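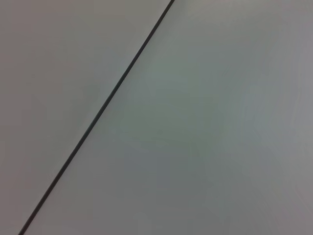 Page last changed: November 9, 2019

Jobs > Asteck > Engineering > Test Technician, Surface Chores

Asteck is hiring one full-time test technician for the Turkero program. Turkero measures whether machines can do ordinary cleaning and restocking work in homes and small shops without a person stepping in. Our current answer is that they can do parts of it. The job is to find out which parts, and to write down how the rest fails.

Background

Wiping a flat surface is usually listed among the easy chores. On a single unbroken panel it is. Where two panels meet, most of the systems we test do one of three things: treat the joint as the end of the work area and stop, treat it as an object and try to pick it up, or pass over it and leave dirt in the gap. A dark seam in plain gray material gives the vision software one strong line and very little else to work from. Height cannot be judged from such a view with any confidence, and a flush joint can be taken for a cable or a step.

The first Turkero series was 1,564 wiping trials. In 311 of them the machine stopped at a seam and did not restart without help. The second series adds shelf facing, crumb removal, folding of small towels, and spill pickup on counters and floors.

Duties

- Set up test surfaces to a written layout, including joint width and panel angle.
- Apply measured soil (flour, coffee grounds, cooking oil, syrup) and weigh what is left after each run.
- Start, stop and reset the machines under test. The Eichhorn unit has a separate reset procedure, covered in the first week.
- Log every intervention by type and time. A nudge counts as an intervention.
- Perform the same chore by hand at set intervals for the human baseline.
- Clean the wrist cameras and check focus before each block of trials.
- Report faults in the test method as well as in the machines.

The technician does not write control software. Small scripts for sorting logs are welcome but are not part of the evaluation.

Requirements

- Two years of work in a test lab, repair shop, commercial kitchen, cleaning service or retail stockroom. We weigh these equally.
- Able to lift 40 pounds and stand for most of a shift.
- Clear written English. Most of the output of this job is text.
- Able to follow a procedure that seems wrong until it has been formally changed.

No degree is required. Experience with robots is useful but has not predicted performance in this role.

Terms

The position is on site at the Jesura building, day shift, 40 hours a week, with a fixed term of 18 months. There is a $600 yearly allowance for work shoes and clothing, and a one-time payment of $3,000 for relocation from outside the county. Health coverage begins on the first day. Machines are run only when two trained people are in the bay.

How to apply

Send a résumé and one page describing a routine chore you know well, in enough detail that a stranger could do it from your text alone. State where a beginner is most likely to go wrong. Do not send a cover letter. Applications are read in the order received and the posting closes at the end of November. Candidates who are invited in will run a short block of trials and write them up on site. This takes half a day and is paid.

Comments (4)

stockroom_9
Does overnight floor crew count toward the two years? I ran a ride-on scrubber, and it had the same trouble at expansion joints.

Asteck Hiring
Yes. List the machine model and the type of floor in your résumé.

plainwater
Is the human baseline timed? I clean offices and I go slower along seams on purpose, so a fast time would say very little about the result.

Asteck Hiring
It is timed and the residue is weighed. Both figures are reported, and neither is used to rate the technician.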